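4.2 Bimanual segmentation and arm assignment

The planner receives a set of tracked object hypotheses from the perception stage and must decide, for each one, which arm acts first. Earlier versions of Stelgate made this choice by lateral distance alone. On a shared tabletop the rule fails often, as the shortest reach for one arm may pass through the volume the other arm needs for its retreat. We replace it with a cost that adds a swept-volume term, computed over a horizon of 17 control steps.

Reflective utensils remain the main source of perception error. Depth returns on curved metal are sparse, and a spoon leaning on a tray rim is easily merged with the tray. The segmenter, Mestimis, therefore runs on color alone and uses depth only to reject masks that fall behind the table plane. Background clutter at desk height is removed by the same test. Figure 3 shows the workspace from the fixed side camera, with both grippers above the table.

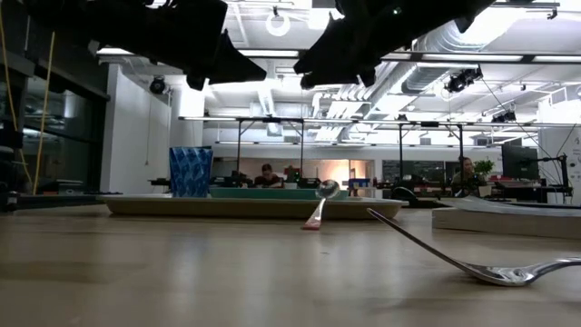 Figure 3. Side camera view of the tableware task.

Masks that survive the plane test are passed to the tracker with a fixed confidence floor. We collected 293 episodes under this configuration, of which 153 were used to tune the cost weights; the remainder were held out. Weights were tuned once and left unchanged for all later sections. Of the held-out episodes, 23 ended in a planner timeout. Inspection of the logs by the second author attributed most of these to mask flicker on thin handles, where an object identity was dropped and reissued between planning cycles.

A timeout returns both arms to the neutral pose and clears the assignment table. We do not retry within an episode. Section 4.3 describes the hysteresis filter added to the tracker to hold identities across short dropouts, and reports its effect on planning latency.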